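Nestelley Neighborhood Association
Minutes of the General Meeting
January 21, 2022

The meeting was called to order by the chair in the lower room of the library. A quorum was present. The minutes of the previous meeting were approved with one correction: the hedge trimming on Alline Street was paid for by the city and should not have been listed under our expenses.

Treasurer's report

The general account stands at $1,113. The garden account stands at $883 after the purchase of hose fittings and a new lock for the tool shed. Dues notices have gone out. Members who pay by check should write the house number on the memo line, as two checks last year could not be matched to an address until spring.

A member asked whether the two accounts could be combined. The chair said the garden money came with conditions from the original donor and has to stay separate. No motion was made.

Street and traffic

The city has answered our letter on the crossing at Alline and Paisan. It will repaint the lines when the weather allows but will not add a flashing light this year. Several members were unhappy with this. Cars coming down the hill on Paisan do not see people stepping out from behind the parked vans, and the bus stop makes it worse in the mornings.

Moved and seconded to write again and ask for no parking within two car lengths of the corner. Carried, with one opposed. The member opposed said that parking on that block is short already and the vans will only move in front of someone else's house.

The streetlight outside the old Skader building is still out. It has been reported twice. The secretary will report it again and ask for a reference number this time.

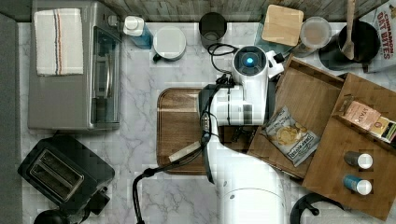
Leaf and snow pickup were taken together. The leaf trucks missed the north end of Paisan in the fall and the piles are now frozen to the curb. The city says residents may bag them and they will be taken with regular trash, up to 8 bags per house. For snow, members are reminded that the sidewalk has to be cleared to its full width - a shovel-wide path is not enough for a stroller or a wheelchair.

Garden

All plots from last year have been offered back to their holders. Replies are due by the end of next month, and plots not claimed will go to the waiting list in order. The water will be turned on in May. The compost bins need new front boards, and two members offered lumber left over from a porch.

There was a long discussion of the fence on the alley side. One quote came in at over $1,000, more than the garden account holds. It was agreed to get a second quote for repairing the posts only and to leave the wire as it is. Tabled until that quote is in hand.

New business

A member asked for a shared list of people willing to lend ladders and tools. The secretary will put a sign-up sheet out at the next meeting. The chair noted that the association cannot be responsible for damage to anything lent.

The library has asked us to stack the chairs along the back wall when we finish, and to leave the thermostat alone.

The meeting was adjourned at 8:40 p.m.

Respectfully submitted,
Secretary, Nestelley Neighborhood Association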